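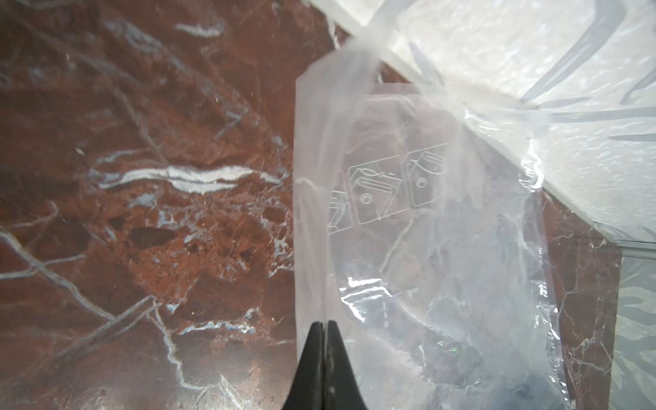
Bag film over red marble. Three little icons on the plastic.

Kumden Closet Packing Notes
README, read before using the sheets

What it is
Notes and a log on packing clothes into clear vacuum storage bags. Shirts mostly, some sweaters, two heavy coats that were a mistake. Started as a list taped inside a closet door in Cikimgate, got too long for the door. Now it's a folder.

Maintained by Matěj Hájek. Slowly.

What's in the folder
- bags.csv, one row per bag packed. 860 rows right now.
- clothes.csv, what went in, folded or rolled, fabric if the label was readable
- leaks.csv, bags that puffed back up, and when it was noticed
- notes.txt, everything else, no order, sorry

Columns in bags.csv
bag_id: number written on the bag in marker
size: S, M, L or J (jumbo)
closure: zip, or zip plus slider
valve: yes / no. The roll-up travel bags have none
items: how many pieces
surface: bed, floor, table, stone
checked: days until somebody looked at it again
shelf: where it ended up. Blank = under the bed

Bag sizes
S is good for 3 shirts. M takes a week of shirts if you fold flat. J takes bedding and should really only take bedding. Don't mix up S and M in the size column, old rows from Rivas have them swapped and I only fixed the ones I was sure about.

How we pack
1. Bag flat on something smooth. Stone or tile is nicest, carpet drags.
2. Buttons done up, pockets empty. Check the pockets!!
3. Folded stack goes to the far end, pushed into the corners.
4. Keep cloth away from the valve. A sleeve sucked up against it blocks the air.
5. Slider across once, then back, then across again. Press the track with your fingers as well.
6. Air out. Stop when the stack goes stiff.
7. Number on the bag, row in the sheet. Do it right then or it doesnt get done.

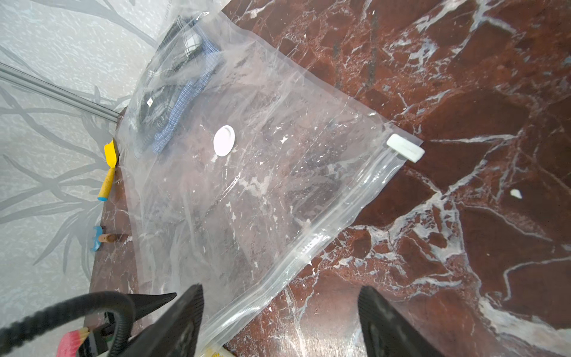 Plaid and blue check in one end of the bag, round white valve, slider at the corner of the zip.

Folding
Flat fold wins for shirts. Rolled ones leave gaps and the bag comes out lumpy, won't stack. Collars all facing the same way makes a fat end, so alternate them. Checks and plaids hide creases pretty well, plain white doesn't, keep the white ones on hangers if you have room.

Leaks
55 bags logged as leaking. Most common note is lint or a thread in the zip track. Second is the slider stopped short of the end. Actual holes are rare, 13, and nearly all of those were from a belt buckle or a zipper pull. Wipe the track with a dry cloth before closing.

Known problems
- Sheets from Brirard use inches, the rest is cm. Not converted yet.
- "checked" is blank for a lot of the early rows. Blank means not looked at, it does not mean fine.
- Wool is under-represented. So are kids clothes.
- Damp stuff got packed at least once, see notes.txt, search "smell".
- Duplicate bag_ids where the marker rubbed off and the number got used again. Use bag_id plus shelf to tell them appart.
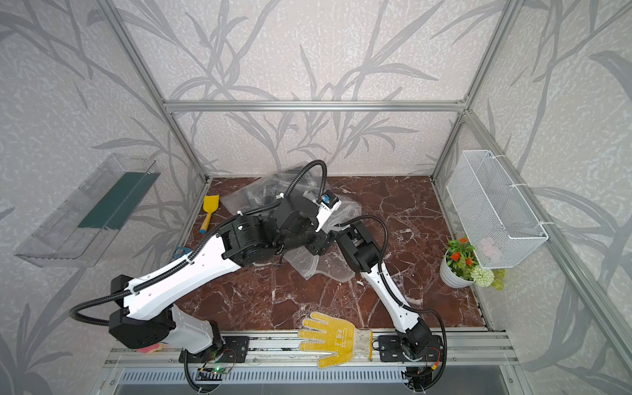
Matěj wants it on record that he disagrees with step 6. He says to leave a bit of air in for anything padded and let the bag sit overnight before it goes on the shelf, and that the coats would have been fine done his way. Might split that into its own step for padded stuff.

To do
- convert the Brirard sheets
- add a column for fabric weight
- second look at every J bag, Sunday if there's time

Use
Copy it, change it, whatever. If you send rows back please keep the column order, and write closure in lower case or the sort breaks.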